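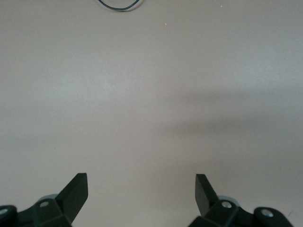

The case for the plain fit test

Drikport sells a fit-test set for people who run desktop printers, and the makerspace in Meltton has been using one in its evening classes since September. The set is a hollow cube with a rectangular opening in one face and a handful of blocks to go into it. I have heard it called a toy, mostly by members who would sooner print a working gearbox in their first week. I think it is the most useful thing in the room, and that beginners should spend more time on it.

A printed part is rarely the size it was drawn. Plastic shrinks as it cools, the first layer squashes outward, and inside corners fill in slightly. A hole ends up smaller than its drawing and a peg ends up larger, so two parts drawn to the same dimension will usually refuse to go together. Everybody is told this on the first night. Very few people allow for it until a part jams in their own hand.

The cube and block isolate that one problem. There are no threads, no hinges and no moving parts to blame. If the block binds, there are only a few places to look: the width of the block, the width of the opening, the squareness of the corners and the lip left by the first layer. A gearbox that binds has dozens of causes, and the beginner fixes the wrong one.

My second argument concerns the work surface. Fit tests should be done on a bare, flat table in a neutral colour. The usual habit is to do them in whatever gap is left between the spool rack and the glue, and the part then gets pushed in at an angle because there is no room to sit square to it. A block that enters crooked will wedge, and the printer gets the blame. Clear the table first. Wipe it as well, because a crumb of plastic under one edge of the cube is enough to tilt it.

Colour deserves more thought than it gets. Two parts in the same black filament are hard to judge by eye, particularly at the mouth of the opening where the gap has to be read.

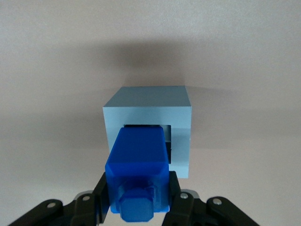

Kuipers disagreed with most of this when I raised it at the bench, saying that colour is a distraction, that a fit should be judged by feel and a set of feeler gauges, and that anyone who relies on seeing the gap will be fooled by the first shadow that falls across it. I accept the point about shadows. A lamp on one side makes an even gap look uneven. I do not accept the rest, as a beginner has no feel to rely on yet and will not buy gauges for a hobby they may drop.

The common objection is cost in time and plastic. The class used 217 grams of filament on fit tests last term, and the complaint was that this could have gone into finished projects. I kept the reject bin over the same period. It held 91 parts, and most of them were lids that would not close and pegs that would not seat. Those were finished projects too, in the sense that nothing further could be done with them.

I would also drop the practice of sanding a test block until it goes in. Sanding hides the measurement. If the block is tight, write down how tight, change one setting and print it again. The Pluvon slicer profile we use has a horizontal expansion value for exactly this purpose, and most members have never opened that page. It takes up to 80 minutes to print a new block at the slow setting. A lid jammed on a full enclosure costs an evening.

The set should stay on the table by the door, with a pencil and a notebook beside it, and new members should not move on to a second project until they have one page of results in their own writing.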